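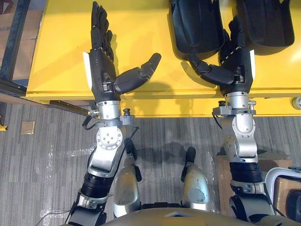 Both hands at the yellow table, right one on the black shells. Sorting bench, Onsri.

1/ A few people asked how it's going with the robots at work. I've been on the sorting bench at Onsri for years and next to the machines since April, so this is how it looks from the floor.

2/ What they do is pick up moulded parts and move them. By hand, a good shift for one of us was about 500. The best the bench has managed with the machine is 466. So it's slower. It also doesn't get a sore neck at three in the afternoon.

3/ Nobody on our line has been let go. Two people moved to packing and one went to Stonov for better money. Their places weren't filled, though -- worth saying plainly.

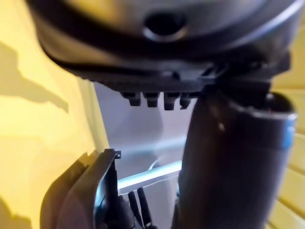
4/ My own job is mostly checking now. I look at rims, pull out anything scratched and reset the bench when it stops. Less lifting, more standing and watching, and the watching is more tiring than I expected.

5/ Dzintra Eglītis trained half of us and could tell a bad part by the feel of it. She now writes the fault notes. She's on a higher grade for it, which took two meetings and a letter from the union.

6/ The thing people miss is talking. Four of us used to face each other across a table. Now we're spread out, one to a bench, and you save it for the break.

7/ Nuanchan Sitthichai on nights has asked for the breaks to be lined up again so the benches stop together. Management say they'll look at it. We've asked for an answer in writing.

8/ Pay for bench checkers is still the old sorting rate. That's next on the list. I'll add to this when we hear back.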